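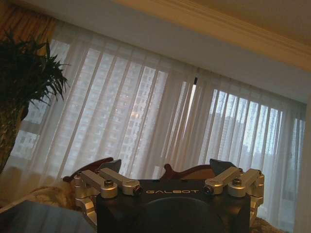 Ranger le salon : le papier, la bouteille et la corbeille

Le salon est la pièce où la famille se réunit pour lire, jouer ou recevoir des invités. Il se salit moins vite que la cuisine, mais de petits déchets s'y accumulent tout de même : un mouchoir, un emballage, une bouteille vide. La présente fiche explique aux enfants de 7 à 10 ans comment on débarrasse une table de salon et où va chaque chose. Elle appartient à la collection « La maison expliquée », publiée par l'espace éducatif Joltodum.

Qu'est-ce qu'un déchet ?

Un déchet est un objet dont on ne se sert plus et que l'on souhaite jeter. Tous les déchets ne se ressemblent pas. Certains peuvent être transformés en objets neufs : c'est le recyclage. D'autres ne le peuvent pas et rejoignent la poubelle ordinaire. Avant de jeter, il convient donc de regarder ce que l'on tient dans la main et de se demander en quelle matière cet objet est fait.

Commencer par la table

La table basse est souvent le premier endroit à ranger. On y pose tout en passant, et l'on oublie ensuite de le reprendre. Sur un plateau noir et brillant, le moindre morceau blanc se remarque aussitôt.

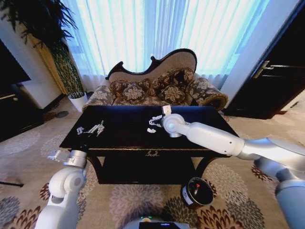 On procède dans l'ordre. On retire d'abord les objets que l'on garde, comme les jouets, les livres ou les lunettes, et on les remet à leur place. On ramasse ensuite les déchets, un par un, en partant du fond de la table et en revenant vers soi. Les miettes viennent en dernier : on les pousse avec un chiffon sec dans le creux de la main, jamais sur le tapis.

Pour éviter les allers-retours, on approche la corbeille. Elle se pose par terre, près d'un pied de la table, à un endroit où personne ne risque de trébucher.

Le cas du papier froissé

Le papier est fabriqué à partir de fibres de bois. Une feuille de dessin ou un vieux journal se recyclent bien, car leurs fibres sont encore longues et solides. Les mouchoirs et l'essuie-tout sont faits de fibres très courtes. En outre, lorsqu'ils ont servi, ils peuvent porter des microbes. Dans la plupart des communes, ils vont donc dans la poubelle ordinaire, et l'on se lave les mains après les avoir ramassés.

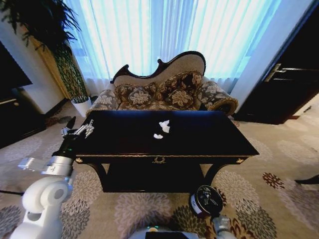

Deux petits morceaux blancs froissés sur la table noire du salon.

Le cas de la bouteille en plastique

Une bouteille transparente est légère et se déforme facilement sous les doigts. On vérifie d'abord qu'il n'y reste rien à boire. S'il reste de l'eau, on la verse au pied d'une plante verte – avec l'accord d'un adulte – ou dans l'évier. On remet ensuite le bouchon en le vissant bien. Le bouchon est souvent d'une autre couleur que la bouteille, mais il part avec elle dans le bac de tri. 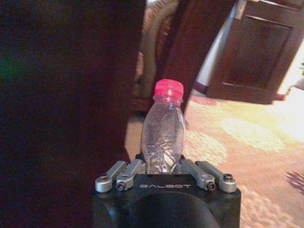

Crédit photo : Joltodum / Prirnel

Il n'est pas nécessaire de laver la bouteille à grande eau : il suffit qu'elle soit vide. On ne l'emboîte pas non plus dans un autre emballage, ce qui gênerait les personnes et les appareils chargés du tri.

Et les coussins ?

Une fois la table débarrassée, on regarde le canapé. Les coussins se tapotent des deux côtés, puis se replacent contre le dossier. Il est utile de glisser la main derrière eux : un crayon ou une pièce de jeu s'y cache parfois.

Les mots à retenir

Fibre : fil très fin qui compose le papier ou le tissu.
Bac de tri : récipient destiné aux déchets qui seront recyclés.
Accoudoir : partie du canapé sur laquelle on pose le bras.

À faire à la maison

Demandez à un adulte quelles sont les règles de tri de votre commune, car elles peuvent varier d'une ville à l'autre. Recopiez-les sur une feuille et affichez-la près de la corbeille.

Fiche mise à jour le 25 avril 2022. La prochaine fiche de la collection, consacrée aux tapis et à leur entretien, paraîtra en septembre.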